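# Ekell two-arm kit: tabletop set, first notes

The Ekell is a two-arm upper body with multi-fingered hands, and we've had one on loan from Malex since January. This README covers the recordings we've made with it and what we think of the kit so far. Short version: we really like it!

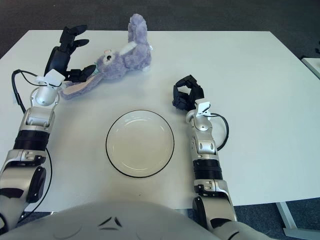 ## What's in the folder

- `episodes/` has 772 recordings, all from the head view
- `joints/` has arm and finger positions, one file per episode
- `notes.csv` has the operator's remarks (spelling not guaranteed)

The job in the `plush_plate` episodes is simple to say: pick up the purple bunny, put it on the white plate with the black rim, let go. Both start on a plain white table. Soft toys are a great test for fingers, because fuzzy fur squashes and shifts in ways a block never will, and those long ears get everywhere.

## Things we love

The hands. You can grab a plush toy by the belly or pinch it by an ear, and both are fun to drive. Left and right arms use the same kind of segments, so we learned one side and had the other for free. Setup took us 15 minutes once we'd found the right page of the manual.

Also, the Flellier control software remembers your last pose. Small thing, big grin.

## Things to watch

- Cables loop out from the wrists. Leave them slack and keep mugs off the table.
- The head view sits behind the arms, so a hand can hide part of the toy. Check the colour preview before you hit record.
- Thumb calibration drifts after a long day. Rerun `calibrate_hand --both` every 16 episodes.
- The loan case is heavy. Two people, please.

## Splits

400 episodes are set aside for training. The rest are for testing and for whatever you'd like to try. Amissah format readers work without changes; older ones need the `--flat` flag.

## Contact

Chepkoech Mugo looks after the set and is keen to hear what you build with it. Open an issue and tag her.

Last updated April 3, 2020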